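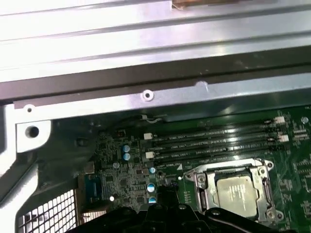

발표자 노트: 다친 야생 조류, 처음 한 시간에 할 일
2019년 7월 12일, 지로우 마을 강당 (Jiltow)
발표: 에코우 치카타 (Ekow Tsikata)

슬라이드 1. 인사

마이크 확인. 뒷줄까지 들리는지 묻고 시작.
이름과 소속만 짧게 말한다. 보아텡(Boateng) 야생 조류 구조소에서 접수와 초기 처치를 맡고 있다. 수의사가 아니라는 점을 먼저 밝힌다. 처치에 관한 판단은 우리 구조소의 아돔 아미사 선생이 하고, 의학적인 질문은 적어 두었다가 선생에게 전달하겠다고 말한다.
발표는 50분. 질문은 중간에 해도 된다.

슬라이드 2. 작년 접수 현황

작년 한 해 접수한 새는 195마리. 그중 86마리가 둥지를 떠난 직후의 어린 새였다.
어린 새 가운데 22마리는 다친 곳이 없었고 구조할 필요도 없었다. 바닥에 앉아 있는 것을 보고 사람이 데려온 경우다.
여기서 잠깐 멈춘다. 청중 중에 비슷한 경험이 있는 분이 많을 것이다. 데려온 분을 탓하는 말투가 되지 않게 주의. 4월 발표 때 이 부분에서 분위기가 굳었다.

슬라이드 3. 새끼 새와 이소한 새 구별

깃털이 거의 없거나 눈을 뜨지 못했으면 둥지에 있어야 할 새끼다. 둥지가 보이고 손이 닿으면 올려 준다. 사람 냄새가 나면 어미가 버린다는 말은 사실이 아니다. 이 질문은 매번 나오니 먼저 말해 버릴 것.
깃털이 대부분 났고 꼬리가 짧고 폴짝폴짝 뛰면 이소한 새다. 어미가 근처에서 먹이를 주고 있을 가능성이 높다. 멀리 떨어져서 지켜본다. 바로 옆에 서 있으면 어미가 오지 않는다.
차도 한가운데라면 가까운 덤불로 옮긴다. 몇 걸음이면 충분하다.

슬라이드 4. 데려와야 하는 경우

피가 난다. 날개가 한쪽만 처져 있다. 고양이가 물었다. 몸에 파리 알이 붙어 있다. 건드려도 반응이 없다.
고양이에게 물린 새는 겉으로 멀쩡해 보여도 데려와야 한다. 이빨 자국은 작아서 깃털에 가려지고, 감염은 빨리 퍼진다. 두 번 말한다.
창문에 부딪힌 새도 여기서 다룬다. 상자에 넣어 조용한 곳에 두고 구조소에 전화. 잠시 뒤 기운을 차린 것처럼 보여도 내부 출혈이 있을 수 있으니 날려 보내기 전에 전화부터 한다.

슬라이드 5. 상자 준비

종이 상자면 된다. 뚜껑이 닫혀야 하고 숨구멍은 새를 넣기 전에 뚫는다. 바닥에는 키친타월이나 올이 풀리지 않는 천. 수건은 발톱이 고리에 걸린다.
철망 새장은 쓰지 않는다. 야생 조류는 철망에 부딪혀 깃이 부러지고, 깃이 부러지면 방사가 몇 달씩 늦어진다.
따뜻하게 해 줄 때는 온수병을 천으로 싸서 상자 한쪽에만 둔다. 더우면 반대쪽으로 피할 수 있어야 한다.
시범: 앞 탁자의 빈 상자를 들고 천으로 새를 덮어 잡는 손 모양을 보여 준다. 인형을 쓴다. 인형은 가방 앞주머니.

슬라이드 6. 하지 말아야 할 것

물을 부리에 흘려 넣지 않는다. 기도로 들어가면 죽는다.
빵과 우유를 주지 않는다. 먹이는 종류를 확인한 뒤에 준다. 상태가 나쁜 새에게 먹이를 먼저 주면 더 위험해질 수 있다.
사진을 찍으려고 상자를 자꾸 열지 않는다. 아이들에게 돌려 보여 주지 않는다. 새가 가만히 있는 것은 편해서가 아니라 겁에 질려서다.

슬라이드 7. 사례

트레스토베티(Trestovetti) 골목에서 들어온 지빠귀. 날개 탈구로 왔고 실내장에서 지내다가 야외장으로 옮겼다. 방사까지 갔다.
두 번째는 제비. 발견한 분이 이틀 동안 집에서 빵을 먹였다. 접수한 날 밤에 죽었다. 이 이야기는 짧게 하고 자세한 묘사는 하지 않는다. 아이들이 앉아 있으면 건너뛴다.
시간이 남으면 이름 이야기. 작년에 오래 있었던 까치를 우리는 지레닌(Jirenine)이라고 불렀다. 원칙은 접수 번호만 쓰는 것인데 이 까치는 예외가 되었다. 방사한 뒤에도 지붕에 며칠 앉아 있었다.

슬라이드 8. 전화할 때 알려 줄 것

발견한 장소, 발견한 시각, 새의 크기(참새만 한지, 비둘기만 한지), 보이는 상처, 고양이나 개가 있었는지. 종 이름은 몰라도 된다.
장소는 되도록 정확하게. 회복한 새는 발견한 곳 근처로 돌려보낸다.
밤에 발견했으면 어둡고 조용한 방에 두고 아침에 전화한다. 출혈이 심하면 밤에도 전화한다.

질문 시간 메모

비둘기도 받느냐는 질문: 받는다.
집에서 키워도 되느냐는 질문: 안 된다. 법 조항을 길게 설명하지 말고 안내지 뒷면을 보라고 한다.
비용 질문: 받지 않는다. 기부함은 출입문 옆에 있다고 한 번만 말한다.
맹금류를 어떻게 잡느냐는 질문: 직접 잡지 말고 전화. 발톱이 문제다.

끝나면 안내지 남은 것을 세지 말고 강당 게시판 밑에 두고 온다. 인형과 온수병 챙길 것.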